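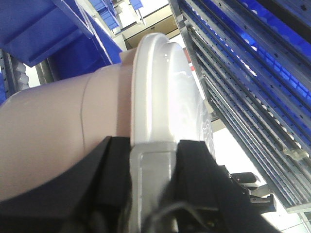 My dad drove a heating oil tanker for most of his working life, so I grew up thinking everybody had strong opinions about paraffin. I still get asked about the smelly stuff in the shed more than anything else, and so I've finally put it all on one page. Most of it applies to petrol for the mower too, and to lamp oil, white spirit and the dregs left in the strimmer.

Storing it

Buy small. A litre of mower petrol that gets used is better than a big can that sits there until March and won't start anything. Modern petrol goes off quicker than people expect (the ethanol draws in damp), so I write the month on a bit of masking tape and stick it on the can. Paraffin keeps a lot longer if the lid is tight and it's out of the sun.

Use a proper fuel can with a proper cap. I know the old squash bottle is right there! But petrol softens some plastics, and sooner or later somebody picks up a bottle of something clear and takes a swig. Keep it out of the house altogether, well away from the boiler and the tumble dryer, and don't fill the can to the brim - it needs room to swell on a hot day.

Spills on concrete

Doors open first, nothing lit, nothing switched on. Then cover the puddle with plain clay cat litter. I use Clumix, only because it's what the corner shop has. Grind it in gently with an old shoe, leave it overnight and sweep it up. For the mark that's left I make a paste of washing powder and warm water, scrub it with a stiff brush and rinse with as little water as I can, mopping it up with rags so it doesn't run down the drain. Old stains need two or three goes. The one by my back door has had five and I've put a flowerpot on it.

The used litter goes in a lidded metal tin, outside, and then to the tip with the other hazardous bits. Ring yours first, as they're all different about what they'll take.

Smell on hands and clothes

Washing-up liquid and a spoonful of sugar, rubbed in dry before you go anywhere near the tap. Rakiya Ogunleye swears by used coffee grounds instead, and I'll admit her hands smell nicer than mine.

Clothes are more of a worry. Hang them outside until you can't smell anything, and I do mean anything, then wash them on their own. Don't put them in the dryer, even after washing - line only. If it's a really good soaking on an old pair of jeans, I'd let the jeans go.

Oily rags

Please don't scrunch them up in a bucket. Linseed oil is the worst, it warms up as it dries and a heap of rags can catch fire by itself. Spread them flat outdoors, one layer, until they're stiff, or drop them in a tin of water with a lid on.

Lamps and funnels

Trim the wick straight across and nip the corners off, and you'll get far less soot. Keep one funnel for paraffin and a different one for petrol, and mark them so you can tell in poor light. Mine have red and blue tape round the neck, and the blue one is for paraffin.

Next page is candle wax, including the carpet.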